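Junk drawer, round 2

Quick one tonight, dinner is in the oven and I have maybe ten minutes.

So I started on the small stuff. You know the small stuff. All the bits that live at the bottom of toy boxes and kitchen drawers and coat pockets and never get put anywhere becuase there is no anywhere. I did the big things back in June (books, the coats, that awful lamp) and felt great for a week. Then I opened the drawer under the microwave and shut it again until now.

My method, if it is one. Tip a handful into something with sides. Sides matter, I tried the bed the first time and was finding beads in the sheets for days. Metal is good, nothing snags and you can wipe it down after. Only a few things at a time. If I tip out the whole drawer I just stand there, then I make coffee, then it's bedtime.

Then every piece gets a pile. Toys. Kitchen. Bathroom. No idea. Trash.

The no idea pile is the problem, obviously. Agnese says if you can't name it in 2 seconds it goes out. I lasted one evening with that rule and threw away the foot off the blender. So now no idea gets a jar with a lid, and the jar gets until spring.

Single building blocks are the other thing. One on its own is useless but I can't throw them out, they go back in the big tub even if it takes me all night to walk them down the hall. Same with the little rubbery animals. Tolera wanted to keep every one of those. We settled on 8. He picked 10.

Cups I'm being strict on. We have so many odd plastic cups, picnic ones, bathroom ones, ones that came free with something. If it has no matching friend it goes in the donation bag, unless it's a good green, I have a weakness for green.

Clear plastic bits: hold them up to the light before you decide anything. Half are lids to something you still own. Ask me how I know. Also they vanish against anything shiny so run your hand over the bottom before you tip in the next lot.

Still to do: the basket by the door, the tool box, the tin of keys (help). If anyone has a system for keys please leave it in the comments, I've got nothing.

OK timer's going. More when I've done the basket.

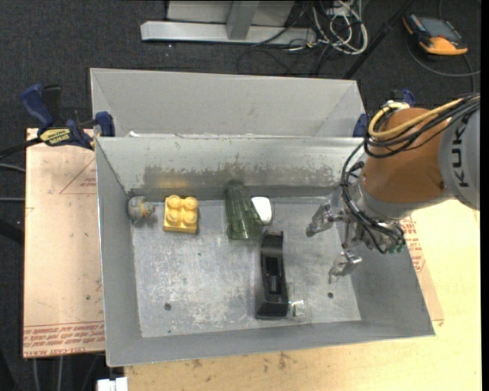
A small handful, green cup and yellow block included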